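Purmont workshop notebook
Fri 12 January
Hand comparison, Lecomte vs Palis, day two

Started late. The Palis hand had lost its calibration overnight, as it has after every power cycle since December, so the first half hour went to waving its fingers at nothing until the controller agreed they were fingers. Firmware is still the December build. I asked for the newer one and was sent the release notes for the newer one, which made pleasant reading over coffee.

Same plan as yesterday. Both hands on the same arm, same wrist adapter, same grasp script, 30 tries each per object. Objects are the foam block, the mug, the screwdriver and the phone stand. The phone stand was my idea and I have regretted it at intervals. It's skinny, it's black, it tips over if you look at it sideways, and the clamp on top gives the vision something to get excited about that isn't the part we want held. We want the pole.

Foam block first, to build morale. Lecomte 30 out of 30. Palis 30 out of 30. Morale built.

Mug. Lecomte 30 again, by the body every time, handle ignored. Palis had 4 misses, all of them with the handle turned toward the thumb. It closes thumb first and the thumb shoves the mug off its mark before the fingers get there. You can swap the closing order in the config file, in a field labelled "reserved". Swapped it. Did not rerun the mug, out of spite and also lunch.

Screwdriver went about as well as it ever does off a hard floor. Both hands scrape. The Lecomte has softer tips and gets a fingernail's worth of purchase under the shaft. The Palis has harder tips and polishes the floor. No scores worth keeping until we settle on what a half-lift is. My vote is that a half-lift is a drop with good publicity.

Phone stand after lunch. Approach from the left and low, hand open, thumb underneath, coloured sheets left down on the floor. Slowed the approach to 41 per cent because at full speed the fingertips get to the pole before the controller has finished thinking about it.

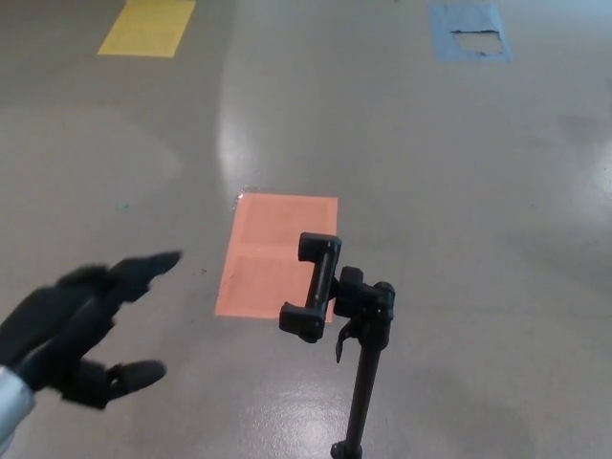
Fandidside reckon the open posture is our trouble, and that we're spreading the hand far too early. Their advice is to come in half closed, let the thumb find the pole and only then bring the fingers round, and they add that with anything that thin they'd ignore the camera for the last bit of travel and go on touch alone. They also want to know why we haven't tried it already.

We haven't tried it already because the Palis doesn't report touch on the thumb. It reports motor current, which is touch as described by somebody in the next room. I set a threshold on it anyway. Too low and the hand decides it has found the pole while still in open air. Too high and it finds the pole, then finds it again harder, and the stand goes over. There's a usable value between the two and it wanders as the motors warm up.

The Lecomte does have a thumb pad, so I ran the half-closed approach on that one. Better. Much better, annoyingly. The thumb stops where it should and the fingers come round behind. The remaining failures were all grabs at the clamp, with the camera still in charge of height. Lowered the target on the pole and they mostly went away. I'll write back to Fandidside and be gracious about it once I've had a night's sleep.

Glare off the floor is still a nuisance for depth. The bright streaks come back as holes, and the controller fills holes with optimism. Dimming the overheads helps the depth and ruins the colour, so pick your poison. A matte mat would fix both, and then we'd have a system that works on mats.

Log file for the afternoon is 3,711 lines, most of them the same warning about the wrist joint being near its limit. It's nowhere near its limit. I've left the warning on in case it's ever right.

To do:
Rerun the mug on the Palis with the closing order swapped.
Warm the Palis motors up properly before setting the current threshold, and write down the number this time.
Half-closed approach, both hands, full set on the phone stand.
Agree on half-lifts.
Ask Palis what "reserved" is reserved for.
Tighten the adapter bolts. Found one finger-loose when I packed up, and I'd prefer not to know since when.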